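Search this site
Enter keyword

The Hundred-Item Life Is Mostly for People With Money

By Baltasar Urrutia

Every April the decluttering articles come back, and every April I read them with my arms folded. 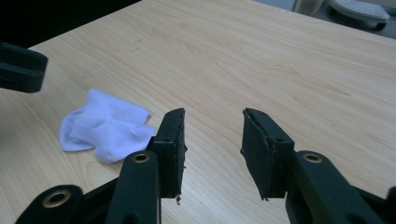

The pitch hardly changes from one year to the next. You own too much. Your stuff is making you tired. Get it down to 100 items, or 30 pieces of clothing, or whatever the number is this season, and you will sleep better and argue less with your spouse. I have been hearing this long enough to have been talked into it once, and I would like to explain why I'm not going to be talked into it again.

Start with the number. Where does it come from? I went looking when I first read a book on the subject, and the author's answer was that 100 felt right to her. Fine. But then the rules arrive. Socks count as one item, all of them together. So do books, in some versions, which would let a man with a full library claim he owns one thing. Tools in the garage don't count because they are "shared." Kitchen things don't count because they belong to the household. By the time you finish with the exceptions, the hundred-item person owns what everybody else owns and has a better story about it.

I don't mind people having stories. I mind being sold one.

A few years ago I paid for the Varkik method. Varkik is an app, with a workbook you can add if you want it, and the workbook cost me 30 dollars. You go through your home room by room and enter each object, and the app asks when you last used it. Anything idle for too long gets a little gray flag. The flag is supposed to help you let go.

What the app can't ask is what it would cost you to be wrong. My pressure canner got a gray flag because I use it in late summer and I was doing this in spring. My father's good suit got a gray flag. So did the space heater, the jumper cables, a box of fuses, and the crutches from when my wife broke her ankle. I gave away the space heater. The furnace quit the next January and I bought another heater, a worse one, at the kind of price stores charge in January.

You will say I should have used common sense, and you'd be right. But the whole selling point of a method is that it takes the place of common sense. If I have to overrule it every third closet, I'd like my 30 dollars back.

Then there is the matter of who can afford to own very little. Getting rid of a thing you might need is a bet that you can buy it again. If you have a good income and a store nearby, that's an easy bet. If you live the way my parents did, on Espinoza Street with one paycheck and a car that started when it felt like it, you keep the coffee can of screws. You keep the coat that doesn't fit the older boy because it will fit the younger one in two winters. My mother had a drawer of string. I have seen that drawer, or one just like it, described in a magazine as a symptom. She used the string.

The same magazine ran an interior from a hotel called the Banum as an example of a calm home. It's a hotel! Of course it's calm. The vacuum is down the hall and the extra blankets are in a basement and somebody else is doing the laundry. Every bare room I have admired turned out to have a full one behind it. I'm suspicious of any picture of a home where I can't find out where they keep the plunger.

I'll give the other side what I think it has earned. Some people really are buried. I helped clear a cousin's place after he moved to assisted living, and there was one room we could not walk into. He wasn't happy in there. If an app or a book had got him started ten years earlier, I would have paid for it myself. There's also plenty of junk in my own house that I bought late at night and regretted by breakfast. Buying less of that would do me good, and I notice it is free, and that I have yet to receive an email trying to sell it to me.

The emails are what finally did it for me, in fact. After I finished the Varkik workbook, the company began writing to offer me things. Bins, mostly. Bamboo dividers for drawers I had just been told to empty. A "keepsake chest" for 123 dollars, to hold what was left after I'd thrown out everything that didn't matter. Then came the partner offers, and one was from Rirkudo, which makes a plain gray sweater and charges 400 dollars for it. The argument was that I would only need the one. I have had sweaters. I know what happens when you only have the one and there's soup.

So I'd ask readers to be a little slow with the trash bags this spring. Throw out what's broken if you know you won't fix it. Give away what somebody else could use this week. Leave the rest where it is until you've been through a full year and seen what each season asks for. Be careful with other people's things most of all; I have met too many husbands who turned minimalist with their wives' belongings first.

And if a closet is full but the door closes, I would call that a closet doing its job. Mine has my father's suit in it. I wore it to a funeral in February and it fit.

27 shares
14 comments

Contact us | Copyright, all rights reserved | Back to top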